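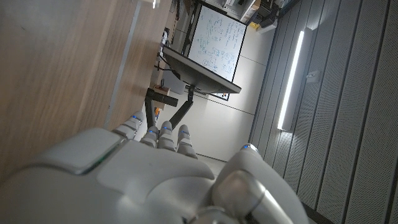

Office and Workroom Coordinator, Wimside

Part-time to start, with a path to full-time
Reports to: Tanner Doucette, operations

Wimside is looking for somebody who loves a room that works. We're a small engineering and design outfit, and for most of our life the workroom has been looked after by whoever got annoyed first. We've grown to 18 people, we have more desks than we used to, and we'd like one person to take the whole place in hand and make it better than we would have thought to ask for.

If you're the kind of person who straightens the cables behind a friend's TV while dinner is cooking, please keep reading!

What you'd be doing

A good part of the job is desks. We work at wooden-topped tables with monitors on clamp-on arms, and people move around a lot as projects start and finish. You would set up a desk for a new arrival, move an arm from one table to another without chewing up the edge, and get the screen to a height where the person using it isn't hunched over by lunchtime. You'd also take on the cables. We have a lot of black cables, and many of them look exactly alike (we own a label maker, and it deserves more use than it gets).

Then there are the whiteboards. We think in marker, mostly green and blue, with plenty of boxes and arrows, and a board can stay up for weeks because it's still useful or because everyone is afraid to wipe it. You'd run a simple system for this: ask, take a photo, file it where people can find it, clean the board properly. Fresh markers matter more to us than you might guess.

The rest is the steady stuff that keeps a shared room pleasant:

Opening up at 8:30 and giving the room a once-over before the first meetings
Keeping the supply shelves stocked and placing the orders
Finding homes for the odds and ends that collect on tabletops
Booking the electrician, the window cleaner and the occasional mover
Looking after our inventory, which runs to over 1,000 items and lives in a spreadsheet in Cletora, our shared drive
Helping lay out the second room when we take it over in July

That last one is a great project for the right person. It's a blank floor, and you would have a real say in where tables go, how power gets to them and how much wall we give to whiteboards. Bring opinions!

Who we'd love to hear from

You might have run a school art room, a stage crew, a library back office, a repair shop or a busy household. We don't need a degree or an engineering background, and you'll pick up our vocabulary soon enough. What we do need is someone who is comfortable with a hex key and a screwdriver, can lift a monitor safely, writes a clear email, and can ask a person deep in thought whether that pile is still theirs without making an enemy.

You should be happy using a spreadsheet. Some experience with purchasing would be nice, but we can teach it.

Hours and pay

We're starting at 22 hours a week, mornings, with the afternoon yours. We expect the role to grow once the second room opens, and we'll talk openly with you about whether you want it to. The hourly rate is listed on the application form, along with paid time off and the transit benefit. The role is on site. Our building is on Flarnley Street, with step-free access from the parking lot and bike storage inside.

You'd spend your first 2 weeks alongside Tanner, who has been doing most of this in the gaps between everything else and is very excited to hand over the keys.

How to apply

Fill in the short form on our jobs page and attach a resume if you have one. In place of a cover letter, tell us about a room, closet, shed or desk you put in order: what state it was in, what you changed, and what you'd do differently. A page is plenty, and a few paragraphs is fine too.

We'll invite people in for a relaxed visit of an hour or so, starting at 11 in the morning. You'll see the workroom on an ordinary day, meet a few of us and have coffee. Please tell us on the form if there's anything we can set up to make the visit easier for you.

Questions before you apply can go to Tanner through the contact page.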